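Home Posts House Sewing-ish About Search

The bed is the folding table now

July – posted by Swanepoel

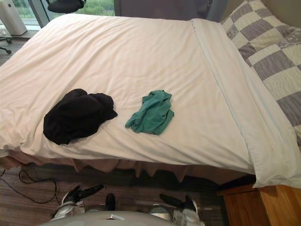

Laundry gets folded on the bed in this house and I have stopped fighting it. We had a table for it once. The table got covered in mail, then in a sewing machine, then in more mail, and the bed was right there, big and flat and at a decent height for my back. So everything gets dumped on the white duvet and I work my way through it. The black thing and the green cloth are what's left when I take a break, because there are always a couple left, and they're always the ones I don't know what to do with. Too crumpled to pretend. Not worth getting the iron out.

Quick post today, I have bread in the oven and maybe half an hour. Wanted to write down the duvet stuff before I forget since a couple of you asked after the last bedroom post.

The duvet first. It's a Hulleo, the plain white one, and yes white is a silly choice and yes I'd get it again. Had two colored covers before it and both went sad and patchy on the side where the sun comes in. White you can just wash hot. Coffee, face cream, a pen once (mine, my fault), all came out. The pen took three goes and a lot of muttering.

It does wrinkle. If you want hotel smooth you will need to iron it or own a much bigger dryer than I do. What works for me, most days:

Take it out while it's still a bit damp. Shake it hard, two corners at a time. Put it straight on the bed and pull from the foot end, then do the sides. Walk away. It dries with some soft wrinkles in it and by the evening I can't see them, or don't care, same thing.

I used to fight with getting the cover back on. Tried the burrito roll everyone shows. Got a burrito, never got a bed. Now I turn the cover inside out, grab the top corners from inside, grab the duvet through it and flip. Standing on the bed helps. Take your socks off first or you'll slide, I speak from experiance.

Pillow – a few people asked where the patchwork one came from. The cover is from Sultik, the little shop by the old bus depot, I don't think they do online orders. It's gray and off-white squares and some of the gray ones have a faint print on them, which I didn't notice in the shop at all. Got it home, put it on the bed, oh look, flowers. Or paisley. Depends on how late it is. It was $34 in the sale, and I dithered over it through two visits like it was a car. Washes fine on cool. I wouldn't tumble it, the seams on the back looked a bit tired after the first go so now it hangs over the shower rail.

The bed skirt. OK. I know. Nobody my age is supposed to have one. It's a pinkish beige and it's pleated and it came from my grandmother's spare room and it does hide what's under there, namely the winter blankets and a suitcase. I was going to replace it with something straight and gray to go with the headboard, I even had one in a cart at Clekico, and then it was $70 for what is basically a curtain for your mattress. Closed the tab. It bunches up in places and hangs in points where it should hang flat. Steaming would fix it. I own a steamer. It has been steamed zero times.

One thing I did change, I pinned it. Those little twisty upholstery pins, through the top edge of the skirt into the box spring, so it doesn't ride out every time I yank the sheets. Should have done that years ago. Push them in at an angle and keep a hand flat behind so you find out early if one's coming through.

Back to laundry. My whole system, if you can call it that –

Towels first, they're quick and the pile looks smaller. Then anything that hangs, straight onto hangers, don't fold it and then hang it later, you won't. Socks go in a heap to be matched in front of the TV. Underwear doesn't get folded, it gets put in a drawer, life is short. Then the odd bits. Cloths, the things that might be rags now, stuff that's been worn once and isn't dirty but isn't clean either.

That last group is my downfall. It used to live on the chair, but the chair in the bedroom was never once sat on anyway. I'd love to say the pile went with it. The pile moved to the bed, and at night it moves to the top of the dresser, and in the morning it comes back. I'm thinking hooks, on the back of the door, sturdy ones. If anyone has put hooks on a hollow door and not regretted it please tell me what you used.

Also tempted to swap the duvet for a lighter one for the rest of the summer and just keep the cover on. Hot up here at night. Has anybody tried sleeping with only the cover, nothing inside? My sister in law swears by it but she also sleeps with the window open in January so I don't fully trust her on themperature.

Oven's beeping, going. Next time the closet, if I'm brave.

Older posts Newer posts Back to top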